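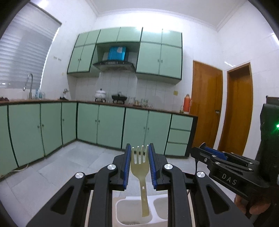

Yellowish fork at the left compartment of the white caddy.

Ticket 478: Onion service unreachable after relay host migration
Product: Ziltora gateway 2.3
Status: Resolved
Priority: Normal
Reported by: Anathi Visser
Assigned to: Sverre Hovland

Problem as reported

After the July move to the new host, the course materials site no longer loads through its onion address. Tor Browser shows "Onionsite Not Found" after a long wait. The regular address for the same site works. Two students on different networks get the same result. No change was made to the web server config.

Initial checks

tor service is running on the new host. Log shows Bootstrapped 100% (done). Web server answers on 127.0.0.1:8080 from the host itself. Outbound traffic is allowed. No inbound ports are needed for an onion service, so the firewall ticket opened earlier for port 9001 was closed as not relevant.

Compared torrc on both hosts. HiddenServiceDir and HiddenServicePort lines are identical.

09:40 Asked reporter to confirm the address in use. She pasted the old one, 56 characters plus .onion, and it matches the printed handout.

10:15 Read the hostname file on the new host. It does not match. The service has been publishing under a new address since the move.

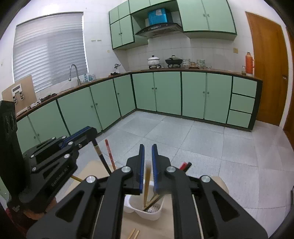 Sverre Hovland
Support Engineer, Network Services

Cause found. The migration script copies the config but skips any directory with mode 700. The HiddenServiceDir has that mode by design, so the key files stayed behind. On first start, tor found an empty directory and generated a new key pair, which gives a new address. Nothing is written to the log at warning level when this happens.

Steps taken:

1. Stopped tor on both hosts. Running the same key in two places makes the descriptors overwrite each other and the results are hard to read.
2. Moved the new key directory aside as hs_new. Do not delete it yet.
3. Copied hs_ed25519_secret_key, hs_ed25519_public_key and hostname from the old host over scp.
4. Set owner to debian-tor, directory to 700, files to 600.
5. Started tor. It exited with "Permissions on directory are too permissive". The parent directory had been created as 755 and I had run chmod on the wrong level. Fixed and started again.
6. Waited for the descriptor upload.

First successful load at 11:23 from a clean Tor Browser profile. Page took 23 seconds the first time and was normal after that.

Update from Tuva Sjögren, 13:05

Still fails for me on the lab machine. Same error.

Reply, 13:20

Checked the lab machine. System clock was 138 minutes slow. Tor needs a reasonably correct clock — a few minutes off is fine, hours are not. Enabled time sync, restarted the browser, site loads.

Follow-up

Migration script now copies the key directory with ownership preserved and stops if the hostname file differs between hosts. Tracked separately in ticket 563. The old host keeps its copy of the keys until Liv Myklebust signs off on the wipe, tor service disabled there in the meantime.

Reporter confirmed access at 14:10. Closing.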